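Terkmont Tray Handling Set, data card

Summary
Bimanual demonstrations recorded for a study of grasp transfer between head and wrist views. The set holds 403 episodes, split by operator and by tray start position. Recording finished in August. Magdy Abdelaziz maintains the labels.

Platform
Two arms with five-fingered hands work at a yellow table stocked with black plastic trays.

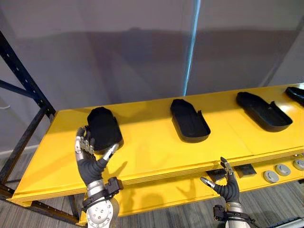

Each episode is stored with joint positions, commanded targets and three colour streams. Streams are synchronised on the controller clock and may drift by up to 82 ms in the longest episodes. Resample before training.

Wrist views carry most of the signal in our ablations. Policies trained on the head stream alone released early more often, and adding more head data didn't close the gap.
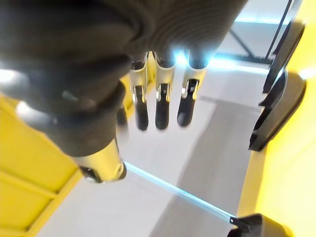
Known issues
Fingers and thumb hide much of the work surface in many wrist frames. Exposure is not normalised. Contact labels were added by hand at 1157 points and the remainder are interpolated, so treat them as weak labels.
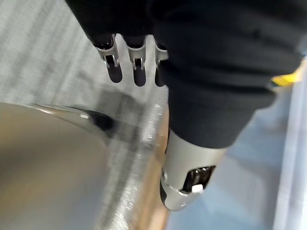
Fig. 3. Wrist view, left hand, over a grey striped surface.

Baseline
The Follard baseline was trained for 100 epochs with default settings. Config files are in the baseline folder.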